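**Recogida de datos con pinzas manuales** - método de enseñanza a robots en el que una persona ejecuta la tarea con pinzas sujetas en la mano, sin brazo robótico de por medio. Las pinzas graban vídeo. De ese vídeo se aprende después la política de control. Entrada en borrador, faltan referencias. Última revisión: 07/09/2026.

Se usa mucho en tareas domésticas con tela: doblar, apilar, ordenar ropa sobre una cama.

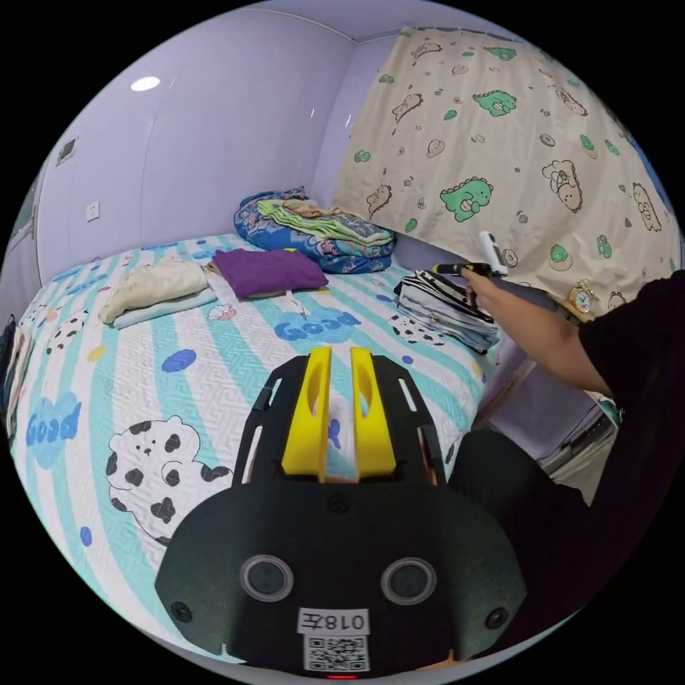
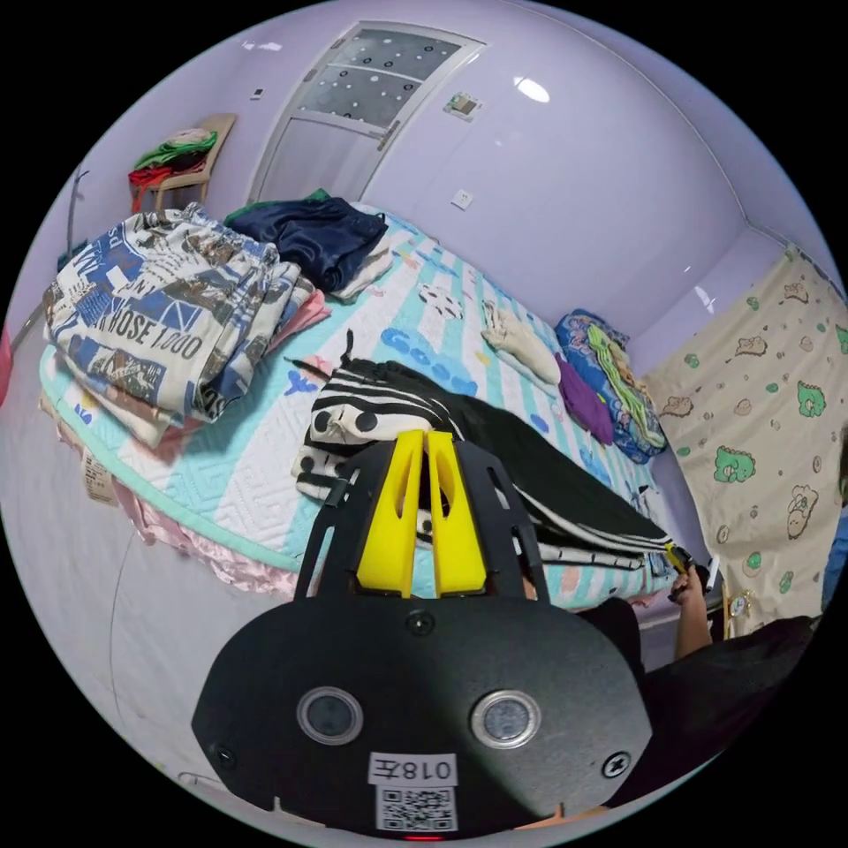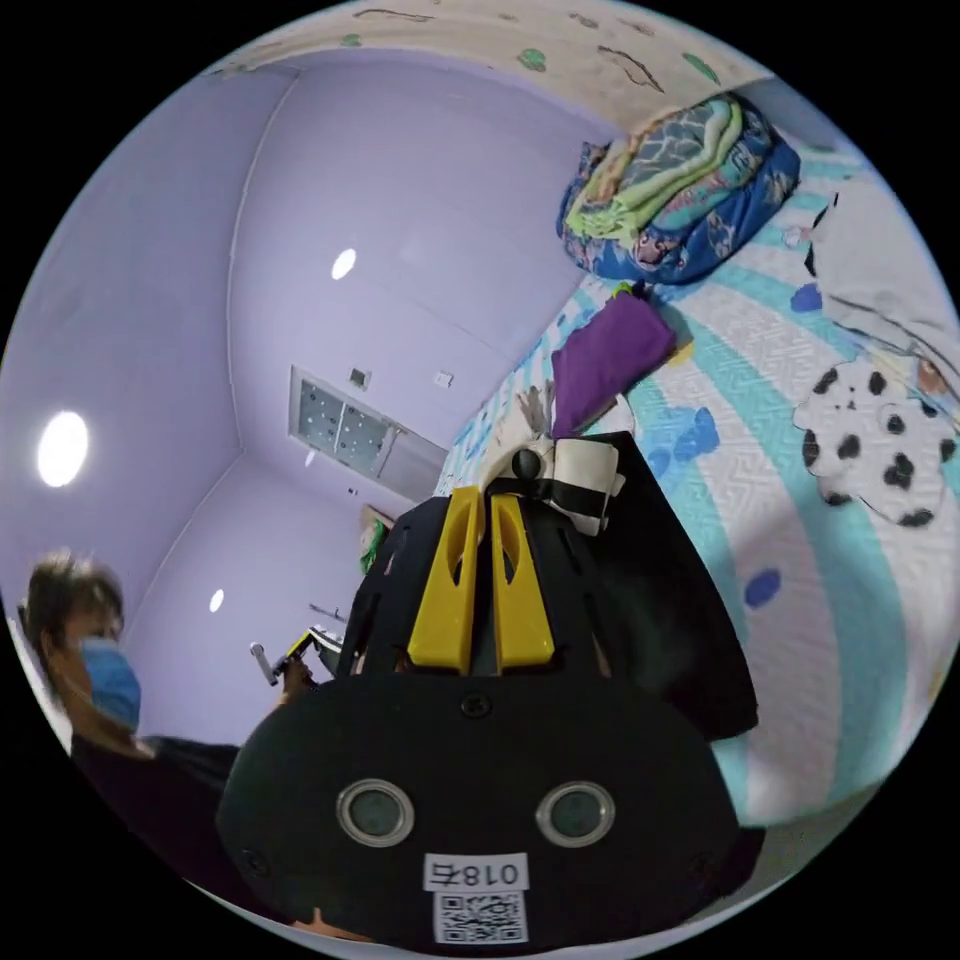
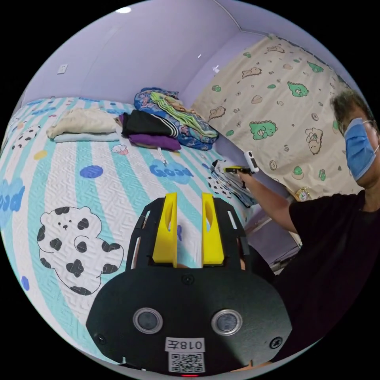

*Pinzas manuales de dedos amarillos en un dormitorio, con ropa doblada sobre la cama.*

## Origen y nombre

En castellano no hay término fijo. Se lee "pinza manual", "efector portátil", a veces "demostración sin robot". El grupo de Esperanza Ostrowski, en el laboratorio Halvorsen, prefiere "demostración portátil" y es la forma que usan sus informes internos. El método se apoya en una idea vieja - si la mano humana lleva el mismo efector final que el robot, la imagen grabada se parece a la que verá el robot luego. Menos diferencia de aspecto, menos correcciones.

## Procedimiento

Cada operador trabaja con 2 pinzas, una por mano. Marcadas izquierda y derecha, en algunos equipos con los caracteres 左 y 右. Conviene respetarlo: un intercambio de manos a mitad de sesión estropea la serie entera y no siempre se detecta al revisar.

Pasos habituales:

1. Calibrado de las lentes y sincronización de relojes.
2. Recorrido lento por la habitación, para el mapa.
3. Demostraciones. Una prenda por episodio, o bien una secuencia completa (coger, doblar, apilar).
4. Descarga y filtrado. Se descartan episodios con la trayectoria perdida.

En el protocolo Mendden cada demostración se repite 4 veces, cambiando la posicion inicial de la prenda. Otros grupos no repiten, prefieren más casas y menos repeticiones por casa. No hay acuerdo.

## Reconstrucción de la trayectoria

La posición de la pinza se estima a partir del propio vídeo más la unidad inercial, cuando la hay. Funciona bien con fondos con textura. Paredes lisas de un solo color dan problemas, y las telas que se mueven también - el sistema puede tomar como fijo un punto de la colcha que el operador acaba de arrastrar. Los estampados ayudan mientras la cama no se toque.

La apertura de los dedos se mide aparte o se lee en la imagen; el color vivo de los dedos facilita lo segundo.

## Resultados

El conjunto Prarkwood, reunido por Halvorsen desde mayo, cubre alrededor de 7 dormitorios. Según el informe del grupo, la política entrenada dobla camisetas y pantalones en camas no vistas, con fallos sobre todo en dos casos:

- Prendas oscuras sobre prendas oscuras. El borde no se distingue.
- Montones altos. Al coger la prenda de arriba se viene la de abajo.

La variante Brulline añade una cámara de techo. Mejora los montones, pero pierde la ventaja principal del método, que es entrar en una casa con el equipo en una mochila y empezar a grabar enseguida. Ostrowski la dejó de lado por ese motivo; parte del grupo sigue con ella.

## Límites

La persona compensa sin darse cuenta. Gira la muñeca en ángulos que el brazo real no alcanza, y esos tramos hay que quitarlos o recortarlos antes de entrenar. Tampoco queda registrada la fuerza, salvo en pinzas con sensor. En tela importa menos que en cocina, aunque al alisar sí se nota.

Otro punto discutido es la velocidad. Los operadores con práctica van deprisa y el robot no puede seguirlos, asi que se ralentiza la reproducción. Con tela colgando el resultado ya no es el mismo: la caída depende de la velocidad del gesto.

Privacidad: se graba dentro de viviendas. Pendiente de ampliar esta parte.

## Véase también

- Aprendizaje por imitación
- Teleoperación
- Manipulación de objetos deformables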